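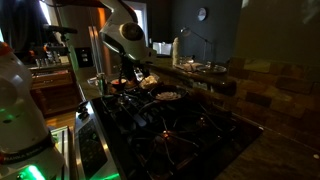
Kitchen Gripper Trial – Frequently Asked Questions
Updated 7th July

What is the trial for?
We want to know which gripper is the better choice for simple cooking at home. The Flitier and the Brivetport are both tried at a stove, with normal pans and normal food.

Do both grippers do the same tasks?
Yes. The list has 93 tasks, from holding a spoon to moving a small bowl. The order is the same for both, and the controller settings are not changed between them.

Which one is ahead?
It depends on the task. The Flitier closes more softly, so it is kinder to a plastic container. The Brivetport holds a thin handle better, but its fingers are wide and they need more space between two dishes.

Why do you work in low light?
Many kitchens are dim in the evening, and we want to see how the cameras behave there. The colour of cooked meat is difficult for them. Pale food such as pasta is easier – but clear plastic is still a problem for the depth camera.
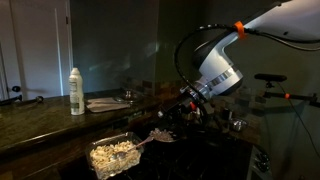
Þrastardóttir wrote to us that the cable should be judged together with the gripper, as a stiff cable can pull on the wrist and spoil a good grip. We agree, and cable stiffness is now a column in our results table.

How long does a set of finger pads last?
We change them after 2,000 grips. Grease makes them slippery earlier than that, so we wipe them after each task.

Can I send my own gripper?
Yes, if it weighs less than 530 grams with its mounting plate. Please write to the Bakdale office before you post it. The next places are in August.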